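Local Government Law and Practice
Handout 4: Bribery, procurement and the duty to declare interests
Course notes prepared by Huiling Tian. Revised 2025-05-28.

Read before the seminar: sections 1 to 5. Section 6 is the problem for group work.

1. Scope

These notes deal with corruption offences as they arise in the award of public contracts by local councils in England and Wales. They do not cover election offences, which are in the next handout, or the internal discipline of council staff, except where it overlaps with the criminal law.

The main sources are the Bribery Act 2010, the common law offence of misconduct in public office, and the provisions on disclosable pecuniary interests in the Localism Act 2011. Students should bring a copy of each statute. Printouts of single sections are allowed, but the definitions are spread across several places and a partial printout usually leaves out the one you need.

2. The general bribery offences

Section 1 covers the person who offers, promises or gives. Section 2 covers the person who requests, agrees to receive or accepts. Each section sets out a number of cases, and a charge must fit at least one of them. The common structure is as follows.

(a) There is a financial or other advantage. The Act does not define the term. It is read in its ordinary sense, and there is no minimum value.

(b) The advantage is linked to a relevant function or activity. Section 3 lists these. Any function of a public nature is included, so the award of a council contract causes no difficulty here.

(c) The function is, or is meant to be, performed improperly. Section 4 ties this to a breach of a relevant expectation: good faith, impartiality, or the expectation that comes with a position of trust.

(d) The test of what is expected is that of a reasonable person in the United Kingdom (section 5). Local custom in the trade is not a defence for conduct governed by the law of any part of the UK.

Two points are often missed in written work. First, the offence under section 1 is complete when the offer is made. It need not be accepted, and the contract need not be awarded. Secondly, in some of the section 2 cases it does not matter whether the recipient knew or believed that performance would be improper. Check the wording of subsections (7) and (8) before stating any rule about the recipient's state of mind.

3. Commercial organisations

Section 7 creates a separate offence where a person associated with a commercial organisation bribes another, intending to obtain or keep business or an advantage in business for it. The organisation has a defence if it can prove that it had adequate procedures in place. The burden is on the organisation, on the balance of probabilities.

"Associated person" is wide. It includes employees, agents and subsidiaries, and the question turns on whether the person performs services for the organisation. A planning consultant paid by the hour may qualify. A supplier who merely sells goods to the organisation will usually not.

Short written exercise: in no more than 500 words, set out what a building firm with 63 employees would need to show in order to rely on the defence. Refer to the published guidance, and say which parts of it bear on a firm of that size. Hand in to Florêncio Nogueira before the second seminar.
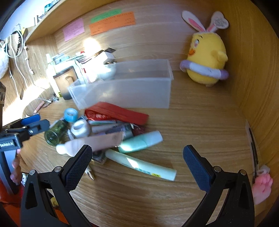
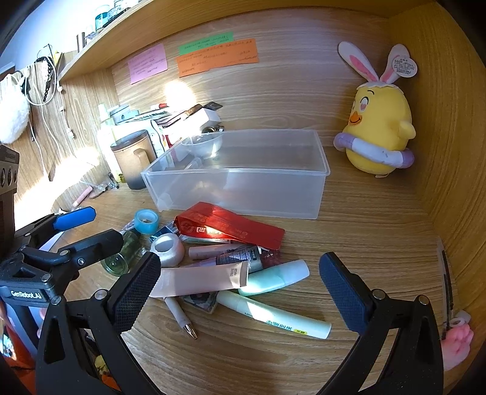
Desk with notes and stationery (both pictures).

4. Misconduct in public office

The common law offence is still charged, often alongside the Act. The elements are usually stated in this way:

A public officer acting as such;
wilfully neglects to perform a duty, or wilfully misconducts himself or herself;
to such a degree as to amount to an abuse of the public's trust in the office holder;
without reasonable excuse or justification.

The third element sets a high threshold. A mistake, even a serious one, is not enough. The motive of the officer and the likely consequences of the breach are both relevant to it. The offence is triable only on indictment, and the maximum sentence is at large, which is one of the grounds on which it has been criticised.

Elected members as well as paid officers can be public officers for this purpose. The question is asked by reference to the duties of the position and the public interest in their discharge. Whether the holder is paid is a factor and does not settle the matter.

5. Interests and registers

A member of a council who has a disclosable pecuniary interest in a matter to be considered at a meeting must not take part in the discussion or vote, unless a dispensation has been granted. If the interest is not on the register it must also be disclosed to the meeting, subject to the rules on sensitive interests. Failure to comply without reasonable excuse is an offence under section 34.

An interest of the member's spouse, civil partner or cohabiting partner counts if the member is aware of it. Interests of brothers, sisters and adult children do not fall within the statutory list — many local codes of conduct extend to them, but breach of a code is not in itself a crime.

Gifts and hospitality are left to the local code. The sum at which a gift must be registered therefore varies from one council to another, and an answer that gives a single national figure is wrong.

6. Problem for group work

Brornico Borough Council intends to let a contract for the repair of a multi-use sports hall. Walczak Ltd and Pledik Ltd both submit bids. Vitória Azevedo is the council's procurement officer. Simão Veloso is an elected member and sits on the panel that will make the award.

In May, before the bids are opened, a self-employed agent who finds work for Pledik Ltd tells Mr Veloso that "there would be something in it" for him if matters went well. Mr Veloso does not reply and does not report the conversation. A week later the agent leaves an envelope containing £900 at his house. He puts it in a drawer, unopened.

Ms Azevedo's brother owns shares in Walczak Ltd. She mentions this to a colleague over lunch but makes no written declaration. She scores both bids, and Walczak Ltd is placed first. Mr Veloso votes for Walczak Ltd.

Advise on:

(i) the liability of the agent, and the point at which any offence was complete;
(ii) the liability of Mr Veloso under section 2, with attention to whether he has agreed to receive or accepted anything;
(iii) whether Pledik Ltd commits an offence under section 7, given that it lost the bid;
(iv) whether Ms Azevedo's silence could amount to misconduct in public office, and whether section 34 has any application to her.

Groups should agree a written outline for each part. One member will present part (ii). Zulmira Peixoto will take the chair for the second group, which meets in the Gusik Room.

7. Notes on citation

Cite statutes by short title and year on first mention, then by section number alone. Cases need the neutral citation where there is one. Newspaper reports may be used for the facts of a prosecution but not as authority for the law, and the date of the report must be given. Where a person has been charged and not convicted, say so in the text.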